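3. Materials and Setting

3.1 Wood-grain surfaces in everyday use

Brown tabletops with a visible grain are found in kitchens, offices, schools and workshops. People read the grain quickly and form an opinion of the table from it, often before they touch it. This section covers how we chose the surfaces for the rating study, how they were cut and stored, and how the raters were asked to judge them. Figure 2 gives views of a wood-grain tabletop against a white wall.

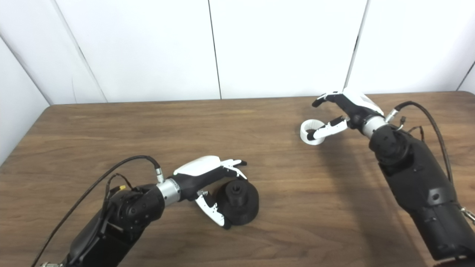
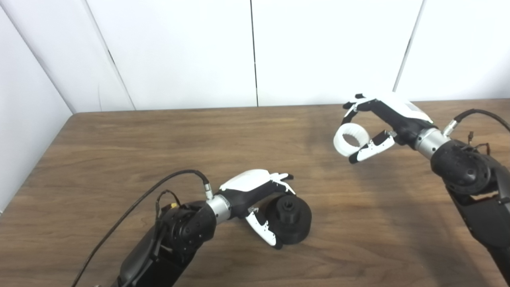
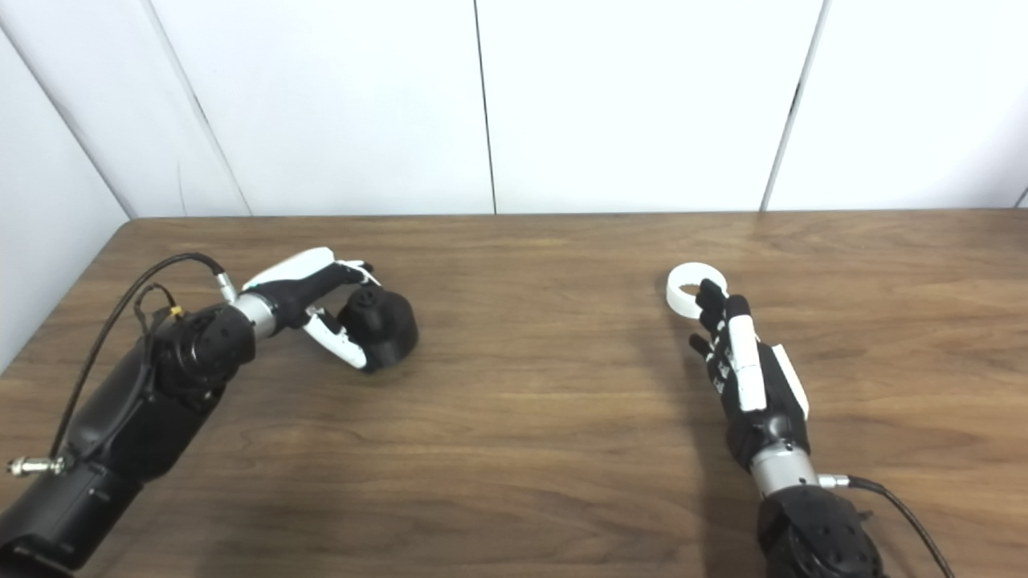
Figure 2. Brown tabletop with visible grain in front of white wall panels, three views.

The samples came from two sources. The first was Marciniak, a small furniture shop that let us take offcuts from finished orders. The second was Jarell, a supplier of printed boards for office desks. Offcuts from Marciniak were solid wood, mostly ash and walnut, and had been oiled by the shop. The Jarell boards had a printed grain under a clear layer. We did not refinish any of the samples. Small scratches were left as they were unless they crossed the middle of the piece, in which case the piece was set aside.

All samples were cut into squares with sides of 30 centimeters. The edges were covered with gray cloth tape so that raters could not tell solid wood from board by looking at the side. Each square carried a number on the back. Samples were kept flat in a closed cabinet for 16 days before the first session so that the oil smell of the solid pieces would fade. One walnut square warped during this time and was replaced with another from the same plank.

3.2 A note on older practice

Printed and painted grain has a long history. The shop records kept at Wukuva include an entry from 1814 for a pine counter painted to look like walnut. The entry lists the price of the paint and the time spent on the work, and it notes that the buyer asked for "a bold figure, with few knots." Głowacki, who transcribed the records for this project, found similar requests in later entries. Buyers named the wood they wanted the surface to look like but almost never named the wood underneath. We take this as a sign that the look of the top was treated as a separate good, with its own price, well before printed boards were sold.

The records do not say how well the painted surfaces held up. A few entries mention repainting, but the reason is not given and could have been wear, fashion or a change of owner.

3.3 Raters and procedure

We recruited 30 adults through notices at two public libraries. None worked in furniture making or sales. Each rater sat at a plain desk and was handed the squares one at a time, in an order drawn at random for that person. The rater first looked at the square without touching it and gave three scores, for warmth, for age and for expected cost. The rater then touched the surface with one hand and gave the same scores again. Scores were given on a seven-point scale printed on a card.

Room light was kept the same for all sessions. Window blinds were closed, and the ceiling lamps were switched on well before the first rater arrived. We had planned to use a desk lamp as well, but in a trial run it made a bright spot on the printed boards and raters began to tilt the squares to avoid it. The lamp was removed.

Scores were entered into the Fukmont survey tool by one of the authors and checked against the paper cards by another. Where a card could not be read, the score was left blank.

3.4 Grain direction

Grain direction needed a rule of its own. In the trial run, raters turned the squares in their hands, and several changed their warmth score after doing so. With the grain running side to side, the squares were described as calm or wide. With the grain running toward the rater, the same squares were more often called narrow or formal. For the main sessions we marked one edge with a strip of white tape and asked raters to keep it closest to them. This placed the grain from left to right for every sample. Any effect of direction is therefore outside the results reported in Section 4, and we return to it only in the discussion of future work.

Acknowledgments for this section: Jadwiga Głowacki read and transcribed the Wukuva shop records and checked the wording of the passage quoted in 3.2.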